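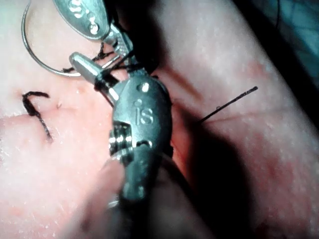
ok suturing thread, since three of you asked what I do on practice evenings. It's knots. Just knots. Been at it since April and my throws are finally ok, my needle handling is not. Tonight was black suture, curved needle, two instruments, and the same old question of where the loops go. See how they're sitting down at the base of the jaw, right by the hinge? Several wraps in a little bundle. I want mine up near the rounded tip so they can slide off.

2/ Quick version of the knot for the non-surgery people. Long end of the thread gets wrapped around one instrument. That instrument grabs the short tail. Pull through, lay it flat. Then the same thing again the other way. Sounds like nothing. Takes forever to get good

3/ The wrap is where I lose time. Too tight and it bites the metal and won't come off. Too loose and it falls off before you get to the tail. I was a too tight person for weeks. Slamet Mandagi watched me do four in a row and said "you are strangling it" and went to get coffee. Fair

4/ Tail length!! Shorter than you think. If the tail is long you pull and pull and the loop never closes and now you've got thread all over the field. I leave a stub I can just grab without hunting for it.

5/ Someone asked about the needle. Yes it's still on the thread while you tie. No you do not forget about it. My rule is I know where the point is before I move anything else. Slamet's rule is the same but he says it louder

6/ You also can't feel the thread, or I can't anyway. With my hands I know when it's about to snap. With the instruments I go by looking — thread goes straight, slack is gone, stop pulling. I broke so many strands the first month. So many

7/ Numbers bc I know some of you like numbers. I keep a tally in the back of my notebook. 609 knots as of tonight. First clean set of ten took me 53 minutes, which is embarassing. Best now is 39. Still slow, don't care, they hold

8/ Practice pads: I've gone through the Studalo ones and the Illport ones. Studalo is softer and tears if you take a tiny bite. Illport is stiffer, the needle squeaks going in, but it lasts. For knots only, get whatever is cheap. For bites get the stiff one and be annoyed

9/ Things that helped, no order
— sitting lower
— following the curve of the needle, not shoving it forward
— doing the second throw slow even when the first one went great
— quitting when I get mad

10/ That last one is real. Past 9pm my squares turn into grannies and I dont notice til I tug and the whole thing slips. Checked a page of old ones last week and every slipped knot was a late one.

11/ @ the person asking if left hand gets easier: yes but slowly. I do every other knot left handed now. Ugly. Less ugly than in April.

12/ Next up is a running stitch, start to finish, no re-grabbing the needle five times per bite. Slamet says two weeks. I say a month. Will post the bad ones too

13/ oh and whoever has the good pad from the Rurnport shelf pls bring it back, I need it tomorow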